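Thursday, September 24, 2026
Bench notebook, strap configurator

Spent the morning on the strap sizing problem for the Kireo. Customers pick case, dial and strap on the site, and the order comes down to us as a build ticket. The trouble is still with the short wrist option. Anyone who types in 143 mm gets offered the double wrap in calf, and the double wrap won't close at that length without an extra hole. Azucena punched one by hand on the sample and it sat too near the keeper. I don't want to ship that.

Tried two fixes on the bench:
- Moved the buckle end in by 6 mm. Closes fine, but the tail sticks out past the second keeper and catches on a sleeve.
- Cut the lining shorter and left the buckle where it was. Better. Edge paint cracked at the fold on one strap, held on the other. Need to try the softer paint from Beyene before deciding.

Craig asked whether we should just hide the double wrap under a certain size. Maybe, but that is the strap people were asking for in June, so I would like to get it working first.

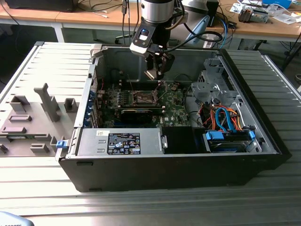 Gripper above the CPU socket, tower on its side.

Afternoon was color matching. The green on the site is bluer than the leather. Nuria held the swatch next to her screen and then mine and got a different answer each time, so we went to the window and agreed on the leather as it is. She will send Hodport a new reference for the product page. The red is close enough to leave alone. The tan depends on the hide and always will – put a note about that in the product text.

Malachy has 40 quartz movements in from Floltlow, still sealed. Hand fit not checked yet. The last lot had 2 with loose minute hands, so please check every one before casing up and write the lot number on the ticket.

For tomorrow:
Softer edge paint on four short straps, fold test after drying.
Ask Ebise if the engraving field can refuse accented letters we don't have a stamp for.
Order more spring bars, the thin ones.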